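Monday, up before six

Walked out to Nirkura again and I'm still buzzing. The tide was right down and the whole saltmarsh had that low yellow light over it, and there were curlews – proper bubbling calls, the kind I used to think only happened on the radio! I'd packed a flask and one cheese roll and ate the roll before I'd even reached the first stile.
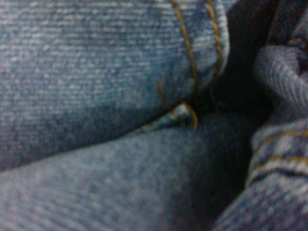 The path past the old sluice is much better than it was in the spring. They've put boards down over the worst of it, and I got all the way to the hide with clean socks, a first for me. My trousers were another matter, so it'll be jeans next time. I do love denim up close, all those pale threads crossing the dark ones and that cheerful golden-orange stitching running in two lines down the seam. The marsh has a bit of the same thing going on in the mornings, pale grass over dark water, flecked all the way through.

Anyway, the hide. I had it to myself until 82 golden plover came over and dropped onto the mud right in front of me. I counted them twice to be sure. The logbook says the best winter count was 1,526, and I would give a great deal to see that.

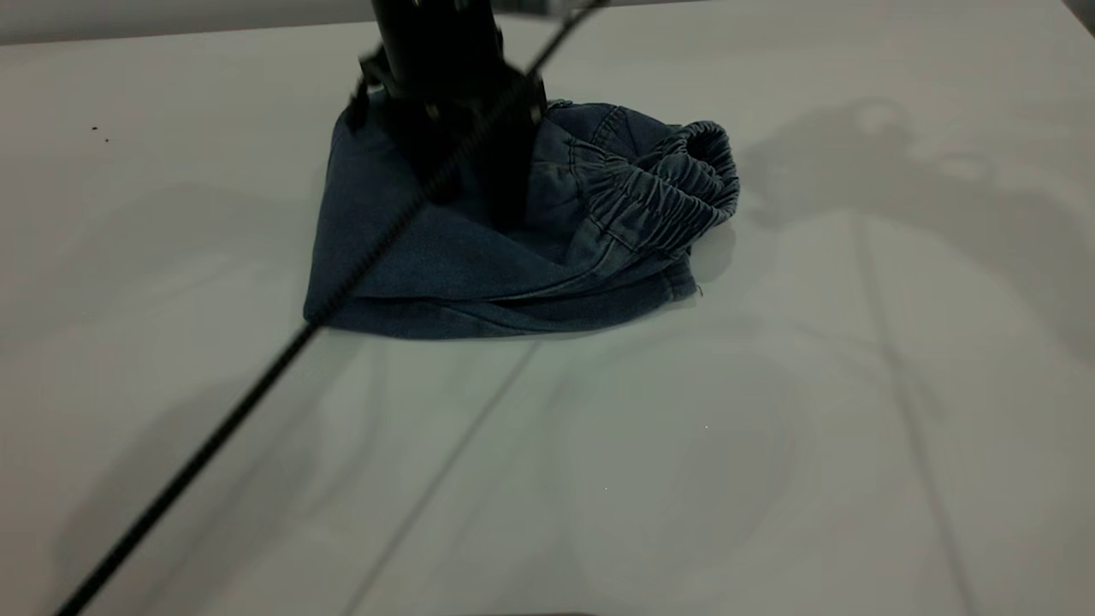
Then a marsh harrier drifted across from the Skurkavex side and the whole lot went up at once, turning white and gold and white again. I said "oh!" out loud. It took them ages to settle, and by then my tea was stone cold and I didn't mind a bit.

Home by eleven, boots on the step. I want to try the far bank next, if the gate is open. Must remember gloves, and a second roll.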